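# What an open day should be required to show

Friday, May 15, 2020

In March I attended the open day at Nendix, the integration house that supplies pick-and-place cells to warehouses and small assembly shops. The visit lasted one morning. It had two parts: a walk past three working cells on the shop floor, and a long session in a meeting room on how the firm trains and tests its control software. I have been to a fair number of these events as a buyer's engineer, and this one was better run than most. It still left me with a complaint that applies to the whole trade.

The complaint concerns denominators. A demonstration is a numerator. Visitors see a robot pick up a part and put it down, perhaps thirty times in the half hour they stand at the rail, and they go home with thirty successes in their heads. They don't go home with the number of attempts made during setup the previous evening, the number of part types withdrawn because the gripper could not hold them, or the number of times an operator reached in before the doors opened.

Nendix did publish a denominator, and I want to give credit for that. A sheet handed out at the door listed 4,000 attempted picks on the cell named Sangate, with 171 failures, over the weeks before the event. A failure was defined on the sheet as any pick that required a retry or a person. That is a usable figure. It works out to a little over four percent, and a buyer can multiply it by a shift and decide whether the interruptions are affordable. For a shop that handles mixed cartons with one attendant covering several cells, they may be. For an unattended night shift they are not.

The second cell, which runs a controller called Asano, had no such sheet. I asked for one and was told the data was still being cleaned. It ran without a fault while I stood there. I drew no conclusion from that, and I would advise other visitors to draw none either. Half an hour of clean running is compatible with a very wide range of true failure rates, including several that would sink a business case.

My second point is about the parts. Every cell on the floor was fed from a tray in which the items were clean, separated and lit from above. In the plants I work with, parts come in a bin, some are tangled, and the light changes when a dock door opens. The staff at the Sangate cell let me turn one part on its side, and the system coped. I asked to put two parts in contact with each other and was politely refused on schedule grounds. A vendor who is confident in a machine should set aside ten minutes for exactly this sort of request and print it on the program.

Then there is simulation, which took up most of the meeting room session. Nendix builds its test tasks with a tool it calls Kratochvíl, and its engineers played through a series of them on a projector. I expected to be skeptical and was less so than I had planned.

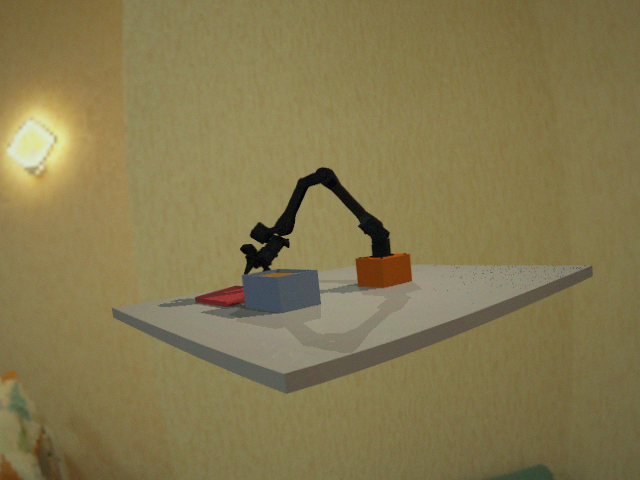 Simulated tests have one large merit for a buyer, and it is repeatability. The same starting state can be loaded again after every software change, and a regression shows up as a number instead of an impression. The tasks can also be kept simple enough that a visitor can judge the motion without help. With a black arm on an orange base, an open blue box under the gripper and a flat red block beside it, there is very little to argue over: the fingers either line up with the opening or they don't, and any clearance problem with the neighboring block would be plain to a person with no training in the field. I would like to see physical demonstrations staged with the same economy.

The weakness is equally plain. Contact is the hard part of manipulation, and contact is where simulators are least reliable. Friction, flex in the part, backlash in the wrist and dirt on the pads all have to be modeled by someone, and the values chosen are often the ones that were convenient. The firm reported 1,414 simulated trials for one placement task and 86 trials of the matching task on hardware. I have no quarrel with the ratio. Simulated trials are cheap and hardware trials are slow. My quarrel is that the slide merged the two sets into a single success rate, so that the hardware results, the only ones a customer will ever live with, had almost no weight in the total.

The fix costs nothing. Report the two rates on separate lines, with the trial count next to each. If the simulated rate is high and the hardware rate is lower, say so, and state which physical effect is thought to account for the gap. Buyers can work with a gap. They plan buffers and staffing to fit it.

I would go further and ask trade groups to make this a condition of advertising an event as an open day. The minimum would be a printed attempt count for each cell, the definition of failure in use, a list of excluded parts, and one unscripted slot in which visitors choose the arrangement. Nendix met the first two of those for one cell out of three. I have asked for the Asano figures in writing and will look at the quotation when they arrive.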